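We use cookies to remember your settings. Accept all | Manage

Kátia Nogueira
1/ So happy – we've booked a narrowboat! She's called Yupanqui, she's 60 feet long and she's ours for a week in December. Hiring off season is such a bargain!

2/ The yard at Stotier let us pay the deposit in two goes and threw in the coal (a proper stove on board!!) 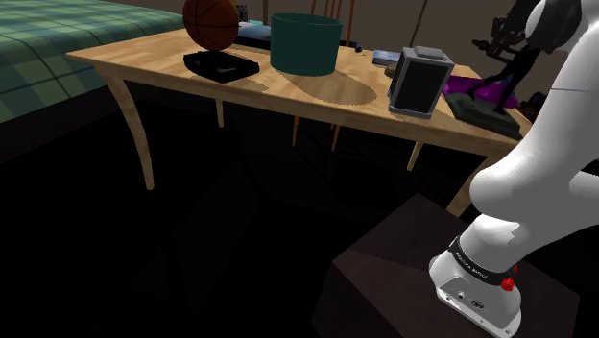 Odair Fontes: Do check the winter lock closures before you pay the rest, we got stuck last year.

3/ Good shout, Odair. I rang and our stretch is open all week, only the Dillen flight is shut.

4/ Jussara is steering first, she's done it before. I'm on locks and bacon sandwiches. 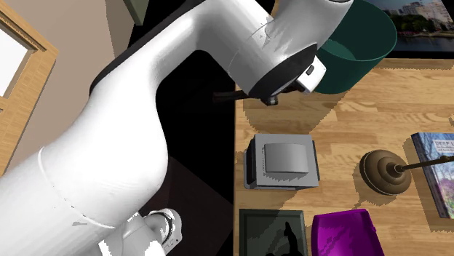
WHAT I'M PACKING
5/ Head torch, two pairs of gloves, wellies, and the big flask – can't wait!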